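Pfeiffer Swim and Snorkel School, Linildale
Frequently asked questions

Who can join the snorkel course?
Any person from 11 years old who can swim 292 yards without stopping. You can choose the stroke. Younger children are welcome in our pool games group, which has its own page.

I am an adult and I never used a snorkel. Is it a problem?
Not at all. In most groups half of the people are beginners. The first two lessons are in the shallow pool, where you can stand up at any moment.

How long is the course?
It has 8 lessons. The last one is at Fovska Lake, if the weather allows it. A group has at most 4 students for each teacher. 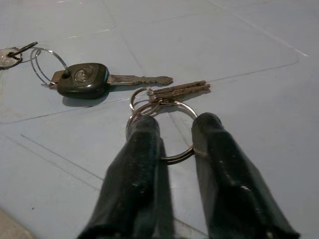
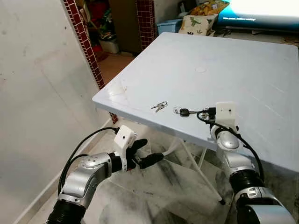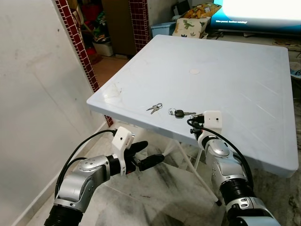
Keys on a table.

Linildale, August 15, 2025

The answers from this point on are new for the fall season.

What should I bring?
A swimsuit, a towel and warm clothes for after the lesson. We lend you the mask, the snorkel and the fins. If you wear glasses, please write us your prescription one week before, and we will look for a mask with the right lenses.

Can I use my own mask?
Yes, if it covers the nose and has tempered glass. Swimming goggles are not suitable for going under water with a snorkel. Show your mask to the teacher before the first lesson.

Do you have lessons in winter?
The lake closes in November. The pool lessons continue, and you can do your lake lesson in spring without paying again.

What happens if I miss a lesson?
You may take the same lesson with another group. Please tell Ineke De Bruijn at the front desk, so she can find you a free place.

Where do I park?
Behind the pool, on the Otier Street side. The gate on the main road is only for buses.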